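Home » Footwear » Canvas » Plonano Lace-Up Canvas Shoe, Blue

Plonano Lace-Up Canvas Shoe — Blue

In stock at Prestetville. Other colours are listed on their own pages.

Product details

The Plonano is a low canvas shoe with a white rubber edge, white laces and a light insole. It is sold by Eltum as an everyday shoe for adults and older children, and the shape is the same for both. We have stocked it longer than any other canvas shoe in the shop and the blue is the colour that sells out first.

The upper is cotton canvas, unlined at the sides. It feels stiff when new and gives after a few days of wear. The sole is flat, with a shallow tread. It is fine on pavements, school floors and dry paths. We would not choose it for wet grass or a long walk on rough ground, and it is not a sports shoe.

The insole is glued down at the heel only. If you use your own inserts you can lift it out, but go slowly at the heel or the backing will tear.

Sizing

The Plonano comes up slightly long and a little narrow. If you are between sizes, take the smaller one. If you have a wide foot, take the larger one and lace it loosely over the first two rows. Half sizes are not made.

Please measure both feet standing up, in the socks you mean to wear. Els Dewulf in the shop will measure you if you come in, and no appointment is needed.

Laces

The shoes are supplied with flat white cotton laces, already threaded. They are generous in length, which some people like and some do not. Tied in an ordinary bow they leave long loops and ends that hang down on either side. For children, or for cycling, tie a double knot or change to the shorter De Smet laces, which fit the same eyelets.

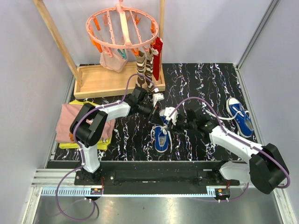

Cotton laces loosen a little on the first few wears, so expect to tie them again during the day. After that they hold well. If the tips fray, we sell replacements singly or in packs of 5 pairs.

Care

Undo the laces and take them out before cleaning. Brush off dry dirt first. Wash the canvas by hand in cool water with a little plain soap, and wipe the rubber with a damp cloth. An old toothbrush does the edge well. Stuff the shoes with white paper and leave them to dry away from radiators. Newspaper can mark the insole.

Do not machine wash or tumble dry. The glue softens in hot water and we cannot replace shoes that have been through a machine. Blue dye may come off on pale socks for the first week or so — wear dark ones to begin with. Laces can go in a mesh bag with a white wash.

Delivery and returns

Orders placed before 12 noon leave the same day. Delivery within Prestetville takes two working days. Unworn shoes can be sent back in their box within 92 days, and we refund the price paid once they have been checked. Try them on carpet, please. Shoes with marked soles come back to us often and we have to send them out again.

If a seam or the rubber edge comes away in normal wear, write to Ibrahim Tamuno at the returns desk with your order number and a photo of the fault.

Customer comments

"Second pair in blue. The first lasted me two summers and the canvas went at the little toe. Narrow, as the page says." — Janelle Agbayani

"Good colour, laces far too long for my son. Bought the short ones and he is happy." — Ifor Lewis

Page updated 5/16/20

Related items: De Smet short laces, white | Plonano insole, light | Canvas brush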